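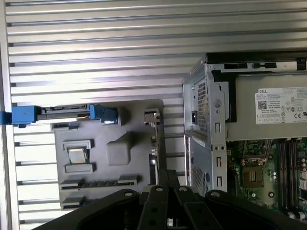
Kátia Coutinho, Fouad Helmy, Nivaldo Meireles and Elaine Vasconcelos
Hureck Automation Laboratory. Revised 22nd October

4. Comparison of controllers and camera views

4.1 Setup

All trials used a desktop tower computer laid on its side on a slatted aluminum bench, with the interior facing up. Parts to be handled were staged in a gray plastic fixture beside the case (Figure 4). The fixture was bolted at the same bench position for both controllers, and its pose was measured again whenever a part jammed hard enough to load the bolts.

We compared two controllers on the same gripper. Jevow is a stiff position controller with a force cutoff. Hukska is an admittance controller that lets the tool give way sideways while holding its approach direction. Both ran at the same speed limits and received target poses from the same detector, so differences in placement error can be assigned to the controller or to the camera view in use.

Two views were available to the detector. The wrist camera sees the fingers at the bottom of its image and the work beyond them. The fixed camera covers the case and the fixture together. Each controller was run with the wrist view alone, the fixed view alone, and both.

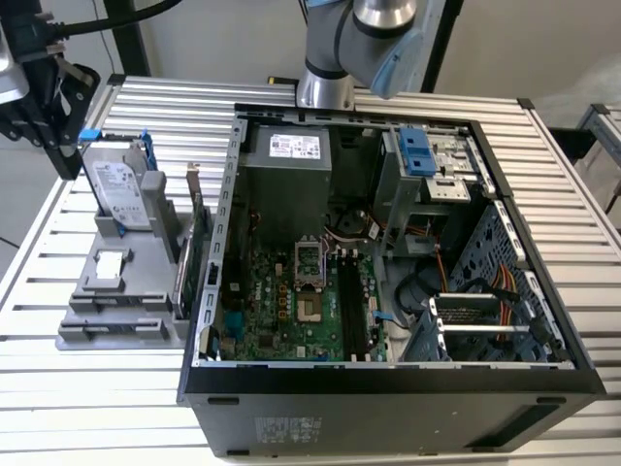 Figure 4. Bench as seen by the fixed camera, with the open case and, at left, the fixture holding a drive in its blue carrier and a green expansion card.

4.2 Tasks

Six tasks were defined, four of them pick-and-place moves between the fixture and the case and two of them contact tasks with no transfer. The drive carrier was the main test part. It is long relative to the finger width, and a grasp away from its center turns a small wrist error into a large error at the far end. The expansion card was treated separately on account of its height when propped upright: an approach from the side risks tipping it before the fingers close.

No processor was fitted in any trial. The empty socket was marked as a keep-out region, and a run was stopped if the planned path of either finger entered it.

4.3 Results

Over 3000 logged approaches, Hukska gave fewer force cutoffs than Jevow on every transfer task. The gap was widest for carrier insertion, where Jevow tended to wedge the carrier against one rail and stop. On the contact tasks the order was reversed — the sideways give that helps insertion also lets the fingers slide along a sheet-metal edge when a firm push is wanted.

The choice of view mattered more than we expected. With the wrist view alone, the fingers hid the near edge of the part during the last stage of the approach, and the detector fell back on its previous estimate. The fixed view kept the part in sight but was less precise in depth. Using both removed most of the late corrections for Hukska. Jevow gained less, as it does not accept pose updates once contact is detected.

Glare from the ridged bench surface produced false edges in the wrist view. Masking the bench by its known height cleared these in the July runs, and the mask was kept for all later trials. Reflections from the power supply face were not masked and remain a source of outliers in the contact tasks.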